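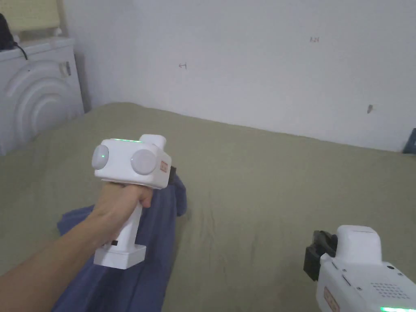

A white hand-held gripper, held by its handle, with the green light strip on.

Sirnon gets its release date, and I get to talk about it at last

Dec 2, 2022 - Hi everybody, Gareth Mellor here from Zallholm. I usually leave the press releases to people who are better at them, but I asked for this one because I've been sitting on the news for ages and my family is sick of hearing it.

Our co-op game Sirnon comes out in February on PC, with consoles to follow once we're happy with how it runs on them!

If you missed our earlier posts, Sirnon is a game for 2 players who run a ferry on a lake full of islands that won't stay put. One of you steers. The other is down below with the engine, the cargo, and a goat that came with the boat (the goat can be petted, yes, and yes, it will eat the tickets). You take on passengers, try to get them to the right island before it drifts off, and then argue about whose fault it was when you don't. It plays on one couch or online, and only one of you needs to own a copy to play online together.

There are 100 deliveries in the main story. Some take a couple of minutes. The one with the wedding cake took me an entire evening and I designed it, so good luck with that.

The big new thing I can share today is Dikumau, the stormy northern end of the lake. We first planned it as an add-on for later in the year, but our lead artist Yi-chun Yen kept painting bits of it in her lunch breaks until we had most of a map, and it seemed silly to hold it back. It's in the full game at no extra cost. The fog up there is thick enough that the person steering has to go by sound, so you'll want your partner on the bell, and you'll want them awake.

"I wanted Dikumau to look like a place you'd be a little scared to visit but would still pack a picnic for," says Yi-chun. "The lighthouses are my favorite. Please look at the lighthouses."

We ran a closed test over the fall with 400 players, and they sent us 2914 bug reports. I read every one of them! Plenty were about the goat. We've fixed the crash on the drawbridge, made the text bigger in the cargo menu, and added a relaxed mode with no timers for anyone who'd like to stay friends with their co-op partner. You can also remap all the controls now, and play the whole thing one-handed if you pick the steering role.

Solo players, I haven't forgotten you. You can switch between the two jobs with one button, and the boat slows down a bit while you do it.

Review copies go out in January. If you write, stream or podcast about games and want one, send a note to the Zallholm press desk with the name of your outlet and whether you need one key or a pair for online play. Screenshots, logos and the new Dikumau trailer are in the press kit on our site.

About Zallholm
We're a small independent studio making co-op games for people who share a couch. Sirnon is our second game.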